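Visit Report: Two-Arm Handling Cell, Lastard Workshop, Dalgleish

Filed Dec 29, 2020
Prepared for the Vitance Technical Training Office

Purpose of the visit

In October, a small party from Vitance visited the Lastard workshop at Dalgleish to study the daily care of one robot cell. The office has been asked to revise its course unit on cell maintenance, and the existing material deals almost entirely with large fenced machines. Lastard agreed to show us a bench-scale cell with two arms and to let us follow it through a morning check, a change of work setup, and a minor repair.

Our host was Cecilia Frimpong, who is responsible for the cell and keeps its log. Knut Schwerdtfeger, the workshop technician, carried out most of the work we observed. The visit was kept to one cell at our request. Other equipment at the site is outside the scope of this report.

General arrangement

The cell stands in Room 307, at the end of the ground floor corridor. It is enclosed in dark material, so that the light from the rest of the room has little effect on the cameras. The arms work from opposite sides and share the middle of the table. Each gripper is of the parallel type with long black fingers, and each arm carries a small camera at the wrist.

Ms. Frimpong explained that most of the upkeep comes from the fact that the arms share their space. A single arm with a slightly bent finger will often go on working for weeks before anyone sees a fault. Two arms holding the same object will show the fault at once, usually as a twist in the part being held. For this reason the morning check ends with a shared grip on a household object. A pan is preferred. It has a rim at one side and a handle at the other, and the two call for quite different finger positions.
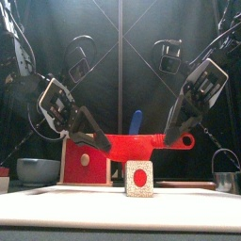

Shared grip check: the left finger at the rim of the red pan, the right finger on the handle.

The morning check

The check follows a printed sheet of 13 lines. Mr. Schwerdtfeger completes it with the arms powered down for the first part and powered up for the second.

With power off, he runs a hand along every cable that moves with an arm. He is looking for stiff places, flattened sections, and ties that have crept toward a joint. The wrist camera cables receive the most attention. They have to be left with enough slack for the wrist to turn fully, and a loop that is too generous will catch on the other arm. The workshop has no fixed length for this. The cable is dressed by hand, the wrist is turned through its full travel by hand, and the loop is then adjusted. We asked whether a guide or sleeve had been considered. A sleeve supplied by Plastolau was tried for a time and taken off again, as it hid the damage the check was meant to find.

The fingers are next. Each is wiped with a dry cloth, inspected along its edge, and pushed lightly from side to side. Any play is traced to the mounting screws before anything else is suspected. The screws are tightened with a torque driver kept in a drawer marked for the cell, and the driver is not lent out.

With power on, the arms are sent to their home positions and then brought slowly toward the center. The operator keeps one hand at the stop control throughout. Visitors are asked to stand back from the opening during this stage, and our party did so.

Camera check

The wrist cameras are checked after the arms. The view must include both fingertips and the work in front of them. If a camera has been knocked, the fingers will sit to one side of the picture, and the housing is loosened and reset until they are back in the middle. Mr. Schwerdtfeger judges this by eye against a saved view from the last good check.

Small cubes with printed dots are used for this part. They have flat faces and clean edges, and a camera that has rolled slightly on its mount shows up in the slope of those edges. The cubes do not need to be placed with any accuracy. The fingers are brought up to one of them at low speed, and the operator watches the gap between the tips as it nears the cube.

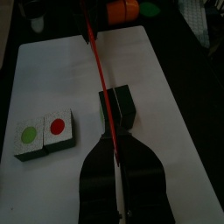
Wrist camera view, with the fingertips at the dark cube and the cubes with green and red dots to the left.

Two points were recorded for our course material. The first is that the lens is cleaned before the mount is touched. According to the log, several camera adjustments made in the cell's early months had to be undone after the lens was found to be smeared. The second is that lighting is left alone during the check. The view above is fairly dim, and members of our party asked whether it should be brightened. Ms. Frimpong replied that the check is carried out under the light in which the cell will work that day, and that a fault which can only be seen under a bright lamp is written down separately.

The repair

The repair we observed was a planned one. The previous day's log noted that the right gripper closed a little later than the left when both were given the same command. The delay was small, but it was enough to shift an object toward the left arm before the right finger made contact.

Mr. Schwerdtfeger took the right gripper out of service and removed its fingers. He cleaned the slides with a lint-free cloth and a small brush, working outward from the middle. A fine gray dust came away on the cloth. He applied a very thin film of grease, moved the jaws by hand through their full travel several times, wiped off what had been pushed to the ends, and refitted the fingers in their original order. The fingers are marked on the back for left and right. They look the same from a short distance and should never be exchanged, as each wears to its own side.

The gripper was then opened and closed without a load until the closing time settled. Only after that was the shared grip tried again. The pan was brought back to the center of the table and both arms were lowered to it at reduced speed, with the operator watching the moment of contact on each side. 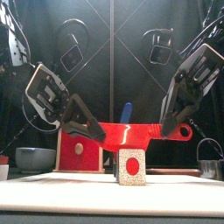
The shared grip is repeated 3 times after any work on a gripper, and the result is entered in the log with the initials of the person who did the work and of a second person who watched. On this occasion Ms. Frimpong signed as the second person. The entry also records which grease was used and the batch number on the tube, a practice we recommend for our own workshop.

A question was raised about objects with a shiny surface. Bright reflections can mislead a person reading the camera view, who may take a highlight for an edge. The workshop keeps such objects in use all the same. Its position is that the staff should be accustomed to them, and new staff are asked to point out the true edge of a glossy part before they are allowed to run the check alone.

Change of setup

After a short break, we were shown the cell arranged with a black tabletop and a different group of objects. Lastard treats a change of setup as a maintenance task with its own sheet. The clamps on the table frame are checked by hand one after another, beginning at the far edge, and the taut wires behind the work area are looked over for slack. Nothing is hung from the wires at any time.

The board used in this setup carries switches, a module, and cables of its own. Loose cables on the table are the main concern here. They are kept on the board as far as possible, and the arms are first taken over them at a height well above the working height.
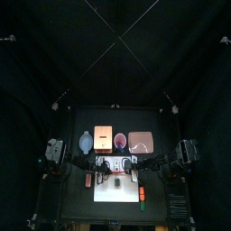 The cell with the black tabletop. The board with its switches and cables is below the row of objects, and the arms reach in from either side.

The position of the board is noted in the log with a sketch. Ms. Frimpong stated that photographs had been used for this at first – and are still kept – but that staff found a dimensioned sketch quicker to work from when the board had to be put back.

Spare parts and records

A modest stock is held in the room: fingers for each side, a wrist camera, cable ties, and fuses. Stock is counted at the end of the month. The log is a bound book, and pages are not removed. Entries from it are later copied to a shared file, with the book taken as correct where the two differ.

Points for follow-up

Vitance will request a blank copy of the morning sheet and permission to adapt it for training use.

The office will draft a bench exercise on dressing wrist cables, with Mr. Schwerdtfeger invited to comment on the draft.

The section of our course unit on gripper cleaning will be rewritten to include the marking of fingers and the signature of a second person.

Lastard has asked to see our existing notes on stop control training, and these will be sent to Ms. Frimpong. A return visit, limited to 2 members of staff, has been agreed in principle. The date remains to be set.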